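A Semester on a Table That Does Not Exist

Last updated: November 23, 2025

The manipulation course at Drakidside Technical College has 25 students and one physical robot arm. Until last year the schedule was set by the arm. Each team got a short slot at the bench, spent most of it on calibration, and wrote its report on whatever was left. Ferdinand Gruber, who teaches the course, moved the first half of it into simulation in April and kept it there for the fall group.

The simulated room is called Plamov. It was built by two former students, Evdokia Ververidis and Toshio Shibata, as a thesis project, and it models a small workroom with a long wooden table and an arm bolted to one end of it. The students write a controller, load it, and press run. The task for the term is sorting: small parts lie on top of a gray box, and the arm has to pick them up by color and set them down elsewhere on the table without knocking anything else over.

Gruber grades on 100 trials per team. Part positions are randomized before every trial, within limits the students know, and so are the positions of the other objects on the table. A trial ends after 60 seconds of simulated time. A dropped part counts as a failure even if it lands in the right place, a rule that was disputed in the first week and has stayed.

"If you let that pass, they all learn to throw," Gruber said.

The room contains a good deal that the task does not need. Ververidis added a tool chest, wall outlets, baseboards and a panel of hand tools after early tests in which controllers ran against a plain background. Color thresholds tuned on that background were useless in any other setting. A red chest behind the table is a fair test of a program that has been told to look for red. Shadows are computed as well, and the arm throws large ones across the work surface, including over the parts it is trying to find. 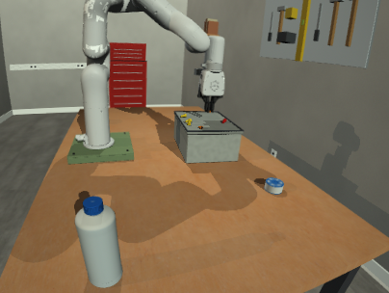
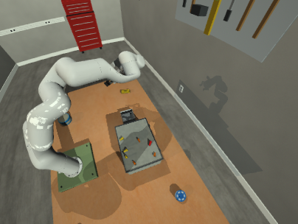
Danai Michailidis

Shadow handling took up more of the fall term than grasping did. The common first approach is to threshold on hue and ignore brightness, and it works until a part sits half in and half out of a dark band. The program then reports two parts, or a single part with its center in the wrong place, and the fingers close beside it. One team corrected for this by moving the arm out of the way before each look at the box. Their detection improved and their cycle time got much worse. Another team took one look at the start of the trial and worked from memory, which is fast and fails as soon as a part gets nudged.

Evanthia Lazaridis and her partner settled on a compromise. Their controller keeps a map of the parts, checks only the area near the next pick, and repeats the full search when the local check disagrees with the map. It ran 3000 trials unattended over a break, and the log from that run became the basis of their midterm report. Most of the failures came from contact: the fingers touched a neighboring part on the way down and pushed it out of reach. They now choose the pick order by clearance and leave crowded parts for last.

"The first version took the closest one every time," Lazaridis said. "It made a mess of the yellow ones because they tend to end up near each other."

There are known gaps between Plamov and the bench. Friction in the simulator is a single value per material. The joints have no play. Shibata maintains a list of differences and publishes it with each release, and students are required to cite the list when they explain a result. Gruber would like to add cable drag and a slightly misaligned base plate before the next group starts, and Shibata has agreed to the second item.

The second half of the course takes place at the physical arm. Teams bring the controller they already have and are allowed to change parameters, but the structure is frozen at the midterm. Bench time is booked through the department office, and spring bookings open when the fall reports have been graded.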